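Reunión ordinaria de la cooperativa de vivienda Nemero
Martes, 25 de julio de 2023, sala de la planta baja

Preside: Cauã Peixoto. Excusa su asistencia la señora Andrade.

## 1. Acta anterior

Se aprueba sin cambios. Queda pendiente de firma la copia en papel.

## 2. Caldera

Ustalar ha enviado el presupuesto para cambiar la bomba de circulación: 808 euros, IVA incluido. Welturik no ha contestado a la segunda petición. Se acuerda aceptar el de Ustalar si mantiene el precio en septiembre – la avería de enero no puede repetirse.

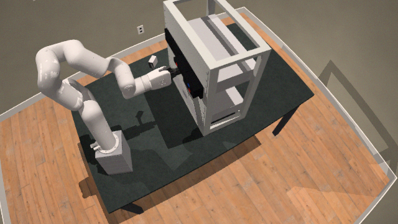 Brazo blanco sobre mesa verde oscuro, con bastidor blanco.

## 3. Cuotas

La cuota extraordinaria queda en 268 euros por vivienda, en dos pagos. El portal 2 pide que el primero no coincida con el recibo del agua. Se acepta y pasa a octubre. El fondo de reserva no bajará de 1000 euros en ningún caso.

Se discute si los locales deben pagar lo mismo que las viviendas. Hay desacuerdo y se deja para la próxima reunión, con los estatutos delante.
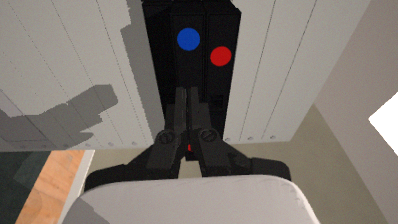

Andrade pide por escrito que conste su voto en contra de equiparar locales y viviendas, al menos mientras los locales no tengan calefacción central. Consta.

## 4. Patio

Las bicicletas sin etiqueta se retirarán a partir del día 15 de septiembre. Antes se pondrá un aviso en cada portal. El grifo del fondo sigue goteando; Peixoto llamará al fontanero.
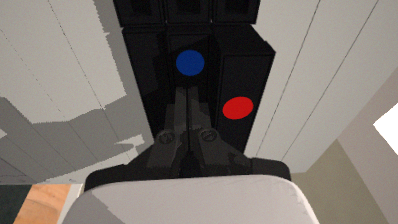 Brazo negro con un punto azul.

## 5. Ruegos y preguntas

Se pide bajar el volumen del timbre del portal 2. También que las actas se envíen por correo antes de colgarlas en el tablón – se hará desde esta misma.

Se levanta la sesión a las nueve menos diez.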